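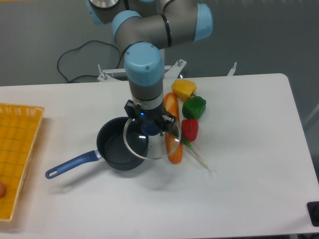

Glasdeckel im Greifer: Roboterarm am Vorführtisch mit Topf und Spielzeuggemüse.

Drucken | Artikel per E-Mail senden

Manovent zeigt Küchenroboter beim Tag der offenen Tür

Mittwoch, 7. Februar — von Oriana Lagos

Der Automatisierungsbetrieb Manovent hat seine Werkhalle für Besucher geöffnet. Nach Angaben des Unternehmens kamen im Lauf des Tages 449 Gäste, darunter zwei Berufsschulklassen. Gezeigt wurden 13 Stationen, vom Palettieren bis zur Sichtprüfung von Kleinteilen.

Den größten Andrang gab es an einem Tisch, an dem ein Roboterarm mit Kochgeschirr und Spielzeuggemüse hantierte. Zu seinen Aufgaben gehörte der Umgang mit einem gläsernen Topfdeckel. Durchsichtige Gegenstände seien für die Bilderkennung schwierig, erklärte Projektleiterin Constanza Garrido den Besuchern. »Eine Karotte findet das System fast immer. Beim Glas sieht es oft den Topf darunter und greift zu tief.«

Das Vorhaben läuft unter dem Namen Tulodex und soll später Hilfsarbeiten in Großküchen übernehmen, etwa das Abdecken und Sortieren von Geschirr. Bislang wurden dafür 3.008 Greifversuche aufgezeichnet. Einen Termin für den Einsatz in einem Betrieb nannte Garrido nicht. Zunächst müsse die Steuerung auch mit nassem Geschirr zurechtkommen — daran werde seit Herbst gearbeitet.

Manovent hat seinen Sitz im Gewerbegebiet Zillier und nutzt dort 980 Quadratmeter Hallenfläche. Im Sommer sollen zwei Ausbildungsplätze für Mechatronik hinzukommen. Bewerbungen nimmt das Unternehmen bis Ende Februar entgegen. Schulklassen können Führungen auch außerhalb des Aktionstags über das Sekretariat anmelden.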